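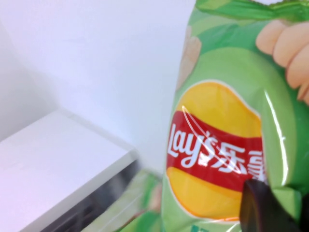 2024年3月3日 入住第二晚

昨天傍晚到的Prenport,住在Wikström旅馆,218房。从车站走过来7分钟,路上有一段石子坡,拖箱子很吵。前台给了两张房卡,押金600,退房时退。

房间比网上看着小,床靠窗,被子偏薄。夜里跟前台多要了一条毯子,五分钟就送上来了。暖气调到最大也只是温的。隔壁十一点多还在说话,后来安静了。

早饭在一楼,七点半开始。面包和煮蛋可以,咖啡淡。靠墙那张桌子被一个旅行团占了,我坐到门口,风一直往里灌。

上午去了Tilus那边的老码头,走了大约17站路的电车线的一半,剩下的坐车。码头上的店多数没开,门上写着十月以后改冬季时间,到现在也没改回来。买了两张明信片,没写。

下午回来睡了一觉。洗澡水要放一会儿才热,下水慢,站久了会积到脚面。跟前台说了,答应明天上午找人看。

晚上把后面的行程重新排了一下。Orketum的那家青年旅舍只剩八人间,犹豫了半天还是订了,可以免费取消。要是这边能续一晚就不去了,明早问问价格。

袜子洗了两双,搭在暖气上。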